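Carpet tiles in a back room: turn every other one, or lay them all the same way?

Posted Wednesday by basementbound
300 views · 2 shares

So I finally talked myself into doing the floor in our back room, and I've gone with gray carpet tiles because the room gets everything: chairs on wheels, muddy shoes, a dog, the door to the yard. I ordered from Markent because they had a discontinued streaky gray on clearance. It's light gray, medium gray and a darker charcoal all mixed in thin lines, and I really like it.

Then I opened the first box. The tiles have little arrows on the back! I had no idea carpet tiles had a direction. I laid out a few dry, with the arrows all pointing at the window, and from the doorway I couldn't see where one tile ended and the next began. I was thrilled. Then I walked around to the window, looked back, and there they were, a bunch of squares, some lighter and some darker. I flipped one around and it got worse (or maybe just different, I'd been staring at it a long time by then).

My neighbor's place in Vamville has theirs turned every other tile, like a checkerboard, and it looks very deliberate. Part of me thinks that if the squares are going to show anyway I should just do that. The other part wants a calm floor with the lines all running the same way, along the long side of the room.

I have 24 tiles left over after my layout, which sounded like plenty until I started on the corners. The subfloor is concrete, clean and flat, and I was planning on the corner stickers and no glue. Does the sheen thing go away once people walk on it? And which way would you go? I'd like to start this weekend but I'm not cutting anything until I hear from somebody who has lived with one or the other.

Oh, and there's a cord that has to cross one corner of the room. Can that go under the tiles, or is that a terrible idea?

3 replies

flatfloorfan
2 found this helpful

Checkerboard. Always checkerboard. You can't mess it up and you can swap a tile whenever you want.

Don't put the cord under the carpet.

tomar_street_remodel
24 found this helpful

I've done both, in two different houses, and I'd pick by how much patience you have and where the windows are.

Turning every other tile is the forgiving way. The lines change direction at every seam, so if a seam is a hair open or a tile is a little crooked your eye blames the pattern. It's also a busy floor. In a small room with a lot of furniture you hardly notice, and in a bigger bare room it was more than I wanted to look at every morning. I got used to it but I never loved it.

All one way is calmer, and it's pickier about your first row. Snap two chalk lines through the middle of the room, check that they're square to each other, and work out from where they cross. Do not start along a wall! My first wall was out of square and I chased it across half the room before I gave up and pulled the lot. If the streaks are thin and straight, like yours sound, a tile that's twisted even a little will catch your eye from across the room.

About the lighter and darker squares: that's the pile leaning. The fibers get pressed in the box and each tile comes out a bit different, so the light hits them differently. Vacuum the whole floor in one direction, then leave it alone for a week and vacuum again. Mine calmed down a good deal. It never went away completely, and there's still a time of day, late afternoon, when the sun comes in low and I can pick out a few squares.

One more thing, and I wish I'd done it – mix your boxes. Open them all, and pull from a different box each time. Clearance stock can be from more than one dye run, and if you lay box by box you can end up with a stripe of slightly different gray right down the room.

For the stickers, a flat clean slab is fine. I'd still glue the tiles in the doorway, especially with wheels and a dog going over them. Put your spare tiles somewhere flat. I stood mine on edge in the garage and they've got a curl in them now.

On the cord I agree with the reply above. Run it along the baseboard if you can.

tolevard_gray
Posted by a regular

I'm on the other side of this, with the arrows all one way in streaky gray, and I'd do it again. We have the same sort of fine lines you're describing, light gray through charcoal, and the squares do still show. I find I like that. From low down you get patches of lighter and darker gray, and standing up at the door it mostly reads as one floor with some grain to it. The first and third of these show the carpet best.

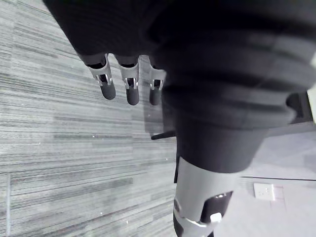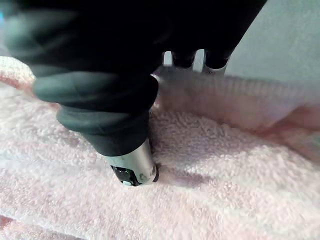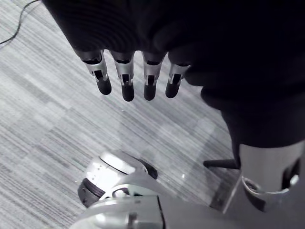
1000 words on this page, comments included

In the third one the streaks run on a diagonal across the picture and the tiles still alternate lighter and darker in that soft checkered way. So if you hate seeing any squares at all, I'd think hard before you commit, and maybe live with a dry-laid patch for a few days first. Leave the room's own lights on at night and look at it then too, it's a different floor.

The color has been great for us. Crumbs, lint, dust, it all disappears into the streaks (which means I vacuum less than I should). Dark cords do stand out against it, though. There's a thin black one curving over the carpet in that same picture, up in the corner. If yours has to cross where people walk, get one of those flat covers, and put it on top where you can see it.

For cutting, flip the tile over, score the back a couple of times with a fresh blade against a metal straightedge, and bend it until it snaps. Change the blade way sooner than you think. And keep the arrow on the offcut, draw it back on with a marker if you cut it off, or you'll be standing there with a strip for the last corner trying to guess which way it goes.

2 comments on this reply

basementbound: Okay, all one way it is. I dug through the boxes and there are two different run numbers, so I'm shuffling everything tonight. Cord is going along the wall.

tomar_street_remodel: Good catch on the run numbers. Keep a few spares from each.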